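Skaltdale Notes - October

The snack table is back, and it has a cloth

By Qistina Ismail

If you came through the ground floor at Worum House any time in the last fortnight you'll have noticed that the snack table has returned, and that it looks a good deal more like a little shop than it used to. I am very, very pleased about this. Anyone who has sat near me at lunch already knows how pleased, and can skip to the bit about sandwiches.

For newer people: we used to have a cardboard box. It lived on the windowsill by the kettle, everything went into it in one heap, and whatever was at the bottom stayed at the bottom until spring. I once pulled out a cereal bar that had taken on the exact shape of the corner of the box. People bought crisps because crisps were on top, so we bought more crisps, and so it went on.

What changed was that Ong, the shopfitters on the second floor, were clearing out their sample cupboard in the summer and asked if we could use any clear acrylic display pieces. Yes please! We came away with a stepped stand and a two-tier bottle rack, and I carried them down the stairs myself, slowly, one at a time.

The layout

I've now set the table up four different ways and I think this one is it. The white top is covered with a plain brown cloth, which I was unsure about (I wanted stripes) but which makes everything sitting on it look brighter. It also stops the trays sliding about when somebody leans across.

The stepped stand runs down one side. I can't recommend a stepped stand enough. Things that would vanish in a box suddenly have a front row and a back row and you can see the lot from standing height. Small jars go on the upper tier, little boxes further down, and the chocolate lies across the steps on a slant. I tried the Snickers bars in neat parallel lines and they looked like stationery. On the diagonal they look like something you'd want with a cup of tea. The chocolate chip cookies are in their red box right out at the edge, easy to spot from the door.

The drinks go in the rack at the top, in the middle. For now that means Coca-Cola, with the back row standing higher than the front, and I admit I enjoy looking at all that red in one place. It gives the whole table a sort of backdrop. Several people have asked for fizzy water and I've written it down.

Wrapped snacks - the wafery, crackery things that everyone says they don't eat and everyone eats - have a white tray to themselves. Please do rummage, that's what the tray is for. Just tip them back in when you've finished.

Then there's the wicker basket, my favourite part, which is for anything in foil. It is round and a bit rustic and doesn't match the acrylic at all. I love it. Foil parcels are hot-lunch leftovers or home baking, and if you're putting one in, write what's inside on a slip of paper and tuck it under the parcel. "Cake?" is not enough information for people with allergies.

Sandwiches

We have sandwiches! Proper triangles, made up each morning by Plidia, the café two doors down from the bus stop. They come over at about half past eleven and go on the long beige tray, where there's room to stand them up so the filling faces you. Do stand them up if you're helping to put them out. Lying flat they could be anything, and I watched two people walk straight past a perfectly good one during the first week.

Sandwiches are on the table over lunch only. Whatever is left at half past two goes into the kitchen fridge on the shelf marked LUNCH, and from then on it's first come, first served. We began with a small order to see how it went and they went in 30 minutes, so the order has gone up. If you have a filling you'd like to see, write it on the pad by the kettle. So far the pad says "egg", "egg", "not egg" and "something with pickle", and Plidia are considering all of this.

Paying

Same as before. Small things are 60p, drinks and sandwiches have their own price on the card, and the tin is in the kitchen drawer next to the tea towels. If you've no change, put your initials on the sheet inside the lid and settle up by the end of the month. Please don't leave foreign coins. They're lovely, I've kept one, but I can't buy cookies with it.

I was asked whether the prices would go up now that it all looks smarter, and they won't. The stands were free and the cloth came from my own airing cupboard.

A few things I've learned about keeping it tidy

Bring stock forward when you take something. It takes a second and the table looks full for much longer. The same goes for the bottles - take from the front, then move one down from the back if you've a hand free.

Turn labels outwards. I know how that sounds. Try it once with the jars and see whether you can ever go back.

Acrylic shows every fingerprint. A soft dry cloth is best and there's one folded on the shelf over the sink. Kitchen roll leaves fluff, and the green scouring pad must never go near it, as the underside of the bottle rack can confirm.

Crumbs on the brown cloth can be shaken off outside the back door. I take it home to wash every other week, so if you come in and find a bare white table with the stands on it, all is well and the cloth is on my line.

There are 34 of us using the kitchen now, with the new starters upstairs, and the table is keeping up nicely. I fill it first thing and have another look after lunch. If something runs out in between, ring me on 2378 or leave the empty packet by the kettle and I'll take the hint.

I'd also love another basket. A long shallow one would be ideal for fruit, which at present has nowhere to go, and I've had my eye on the gap in front of the bottles. If you've one at home doing nothing, do bring it in.

Come and have a look if you haven't yet, and have a biscuit while you're there. 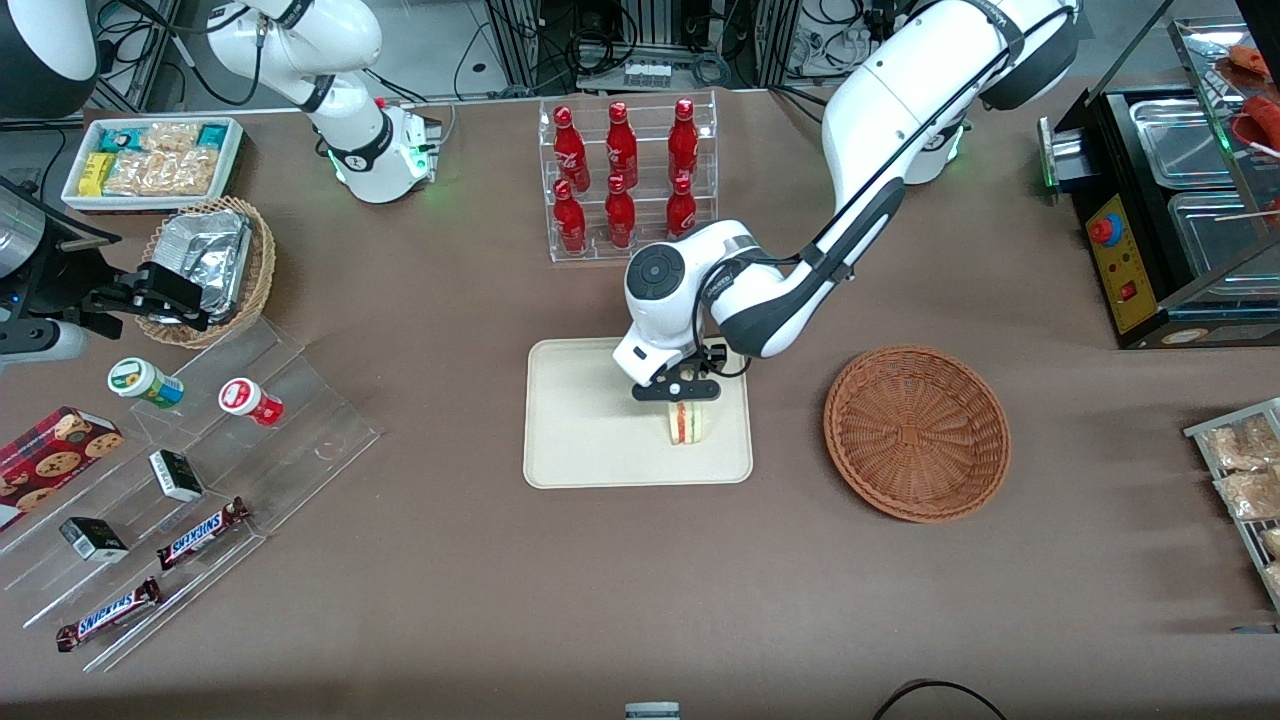
Wanted for the November table

Fillings for the sandwich pad, small clean jars with lids that fit, and a good recipe for flapjack that survives being wrapped in foil. Mine goes to gravel. Notes to Qistina, ground floor, or leave them in the tin with your change.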